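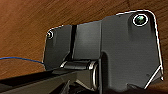
Detalle de una lente circular en una carcasa gris oscuro.

La empresa Clekarholm ampliará a partir de noviembre su sistema de recogida de pequeños aparatos eléctricos en los barrios del norte de Bangera, con 40 nuevos puntos repartidos entre comercios, bibliotecas y centros cívicos. El servicio, que hasta ahora solo funcionaba en el casco antiguo y en la zona del mercado, admitirá teléfonos, cargadores, cables, auriculares, mandos a distancia, cámaras y otros aparatos que quepan por la boca del contenedor.

El ayuntamiento aprobó la ampliación el lunes, tras una fase de prueba de cinco meses. Durante ese tiempo se recogieron 2.664 kilos de material, según el balance presentado por la concesionaria. La mayor parte correspondió a cables y cargadores. Los teléfonos móviles supusieron una parte pequeña del peso, aunque son los aparatos que más interesan a la planta de tratamiento por los metales que contienen.

Los contenedores se colocarán en el interior de los locales y podrán utilizarse en el horario de apertura de cada uno. No habrá puntos en la vía pública. Durante la prueba se instalaron dos en la calle, junto a la estación de autobuses, y ambos fueron retirados a las pocas semanas por la cantidad de basura doméstica que aparecía mezclada con los aparatos.

El vaciado se hará una vez por semana, salvo en las bibliotecas, donde pasará a ser quincenal. Los comercios que se queden sin espacio antes de la fecha prevista podrán pedir una recogida adicional por teléfono. En la primera fase varios establecimientos se quejaron de que los avisos tardaban demasiado en atenderse, y el nuevo acuerdo fija un plazo máximo de dos días laborables.

Un total de 187 establecimientos solicitaron acoger uno de los contenedores. La selección se hizo por distancia entre puntos y por facilidad de acceso desde la calle, con prioridad para los locales sin escalones en la entrada. Los que han quedado fuera pasan a una lista de reserva que se revisará en primavera. El barrio de Tretar, que no tenía ningún punto cercano, contará con seis: tres en comercios, dos en centros cívicos y uno en la biblioteca.

El material recogido se trasladará a la planta de Prokance, situada en el polígono industrial del este. Allí se separan primero los aparatos que todavía pueden repararse, que se entregan al taller municipal, y el resto se desmonta. Las baterías se retiran a mano y se envían a otro gestor. Los plásticos de las carcasas se trituran y se venden como materia prima, mientras que las placas electrónicas salen hacia una fundición.

La planta ha añadido un segundo turno para atender el aumento previsto. También ha cambiado la zona de descarga, que en verano obligaba a los camiones a esperar en la calle y había provocado protestas de las naves vecinas - la entrada se hará ahora por la parte trasera del recinto.
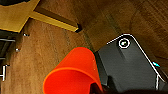
Qué se puede depositar

Se admiten aparatos pequeños de uso doméstico, con pilas o con enchufe, aunque estén rotos. No es necesario llevar la caja ni los accesorios. Los teléfonos y las tabletas deben entregarse apagados y sin tarjeta SIM. El ayuntamiento recomienda borrar antes los datos personales y ofrece ayuda para hacerlo en los centros cívicos, los martes y jueves por la tarde, sin cita previa.

Quedan excluidas las bombillas, los cartuchos de tinta y las baterías sueltas de bicicleta o patinete, que deben llevarse al punto limpio. Tampoco se aceptan baterías hinchadas o dañadas, ni siquiera dentro del aparato. En esos casos hay que llamar al servicio de recogida, que pasa por el domicilio sin coste.

Los vasos, envases y demás objetos de plástico sin componentes eléctricos tampoco van en estos contenedores. Fueron uno de los errores más frecuentes en la fase de prueba, junto con los juguetes sin pilas y las perchas.

Coste y plazos

La ampliación no supondrá un aumento de la tasa de residuos el próximo año. El contrato con Clekarholm incluye la instalación, el mantenimiento y el transporte hasta la planta, y tiene una duración de dos años, prorrogable por otro más. La empresa deberá presentar un informe trimestral con las cantidades recogidas en cada barrio.

La instalación empezará por Tretar y seguirá por las calles próximas al hospital. El mapa con la ubicación y el horario de cada punto estará disponible en la web municipal y en papel en las oficinas de atención ciudadana. Los contenedores del casco antiguo se mantienen en los mismos lugares, excepto el de la antigua oficina de correos, que se traslada al mercado.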